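Shared desk full of monitors and cables — where do I even start?
Flarnwood Community Help > Home & Office > Desks and storage

We've got one long white curved desk that a bunch of us work along, and it has turned into a dumping ground. Monitors, laptops, a corded phone with one of those curly cords, mice, drink bottles, and a nest of black cables under the big curved screen, all heading for the power strip that's set into the desktop. There's a proper round cable hole in the desk as well and I'd love to make better use of it. 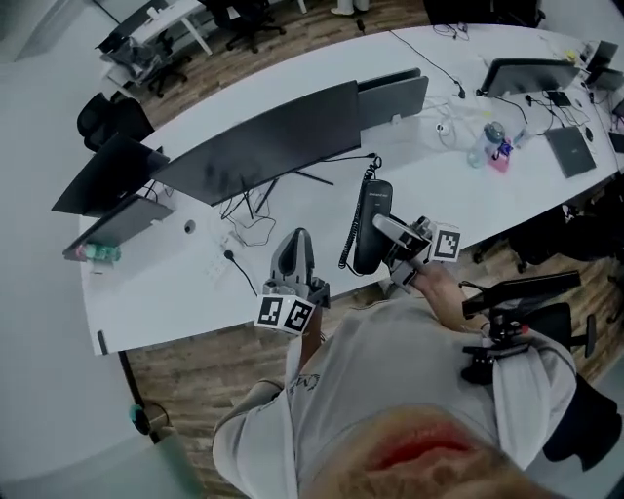 Jailson Leite reckons the whole lot should be unplugged on a Sunday and only the things people ask for should go back, but I'm the one who'd have to put it together again on Monday morning and I'm a bit scared of that plan!

What I'd like to know is:

Is it worth buying one of those trays that hang under the desk, or do they just become another place for cables to hide? The curve makes me nervous, as all the ones I've looked at are dead straight and 600 mm long.

Where do you put a phone with a coiled cord so it isn't always catching on things? We can't get rid of it, the front door buzzer rings through to it.

And what do people do with closed laptops? They eat up so much room.

Budget is small. I've been told I can spend 370 dollars and I'd rather not spend it all on plastic clips.

Posted by Kátia Seixas, 13 replies (showing the 3 most helpful)

marlo_in_turnia
Hi Kátia, I did a desk like this at our place in October, also curved, also white (shows every coffee ring, doesn't it). Please don't pull everything out in one go. I did, and I spent the evening on my knees with a torch trying to work out which of four identical black leads belonged to which screen.

What worked the second time was going one screen at a time, left to right. Put a bit of masking tape on both ends of the cable, write the same thing on each, then move on to the next. It's slow and boring but you can stop whenever you like and everybody can still work. Once it's all labelled you can unplug in whatever order you please.

On the tray: yes, get one, but get two short ones instead of a single long one and set them at a slight angle to each other so they follow the curve. Mine are the wire mesh kind from Prernance and the screws were a bit too long for the desktop, so measure the thickness before you go anywhere near it with a drill. I came very close to having a screw poke out right where my elbow goes. Leave some slack in the monitor cables too, or the first person who turns a screen to show someone a spreadsheet will yank the lot.

With a strip set into the desk you've got the sockets up top already, so I'd only run the long leads down through the round hole and keep the short ones above, in a sleeve behind the monitor stand. A zip-up fabric sleeve is much kinder than cable ties. You WILL need to add a cable later.

For the phone, ours sits on the end of the desk with the base turned so the cord comes off the back. Let the handset dangle and spin now and then, that takes the kinks out of the coil and it stops grabbing at everything.

Bettany K
Get rid of half the monitors. Do people really use them all?

desk_goblin
I wouldn't get rid of anything until you've asked, people get very attached to a second screen (I know I do). But I'd check whether each one is still plugged into something. At my old job there were two that hadn't been switched on since before I started, and we'd all been politely working around them.

Laptops: stand them up! A vertical stand is cheap, takes up the width of a paperback, and a closed laptop still runs an external screen perfectly well if you change the lid setting. Just have a feel of it after an hour, mine got rather warm until I gave it more space on either side.

Drink bottles — please, please keep them away from the power strip. I'd put a little shelf or a basket at one end and make that the only spot for drinks. We tried a sign and it was ignored. The basket did the trick, mostly.

You should come in well under your 370. I'd spend whatever's left on a decent monitor arm for the big curved screen, so there's no stand in the way and you can wipe the desk properly. Do check that the clamp will fit the back edge first, and that the arm is rated for the weight. Curved ones can be heavier than they look.

Oh, and take a photo of the underside before you touch anything. I forgot, and I'm still not sure what the grey cable does.

Kátia Seixas
Thank you all! Starting on the left end with the masking tape this week, and Jailson has agreed to hold the torch. Marlo, do you remember how long the screws were that you swapped to?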